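4.3 Placing the Base Unit

The Pradik 20 is a room humidity monitor with one base unit and up to four wall sensors. Place the base unit before you pair the sensors. If you move it later to another room, you will have to repeat section 4.5.

1. Choose a flat, level surface at least 20 inches above the floor.

2. Keep the base unit away from heating vents, radiators, humidifiers and open windows. Direct sunlight will also give false readings, mostly in the afternoon.

3. Leave 45 mm of free space on every side. The air slots are on the bottom and rear.

4. Set the unit down on its rubber feet. Do not lay it on its back.

5. Plug the supplied adapter into the base unit first, then into the wall outlet. The status light turns amber.

CAUTION: Use only the adapter marked Clerach. Other adapters with the same plug may supply the wrong voltage and are not covered by the warranty.

NOTE: Metal desks and glass shelves shorten the sensor range. A wooden table is a good choice in most homes. Avoid tablecloths and felt mats, which can block the bottom slots.

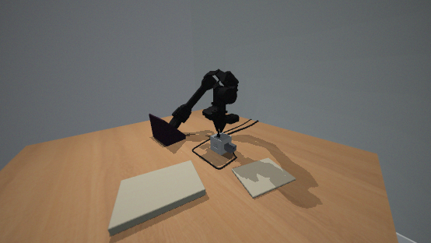 Fig. 9. Wooden table against a plain wall.

4.4 First Warm-Up

The base unit needs time to adjust to the room. During this period the display shows two dashes in place of a reading.

1. Leave the unit plugged in for 45 minutes. Do not press any buttons.

2. When the status light turns green, press and hold MODE until the display shows the room humidity.

3. Press UP or DOWN to choose Fahrenheit or Celsius, then press MODE once to save.

4. If the light is still amber after the warm-up, unplug the unit, wait 20 seconds and start again from step 1.

If error code 149 appears, the room is too cold for the warm-up to finish. Raise the room temperature and restart. The code clears by itself.

NOTE: Readings may drift slightly for the first day. Do not adjust the offset (section 6.2) until the second day.

The log holds 2,750 readings. When it is full, the oldest readings are overwritten. To keep them, export the log as described in section 7. Units bought before September do not have the export menu and need the update from Bolallow first.

Go to section 4.5 to pair the wall sensors.

Revised 8 May 2020. Text: Štěpánka Pešek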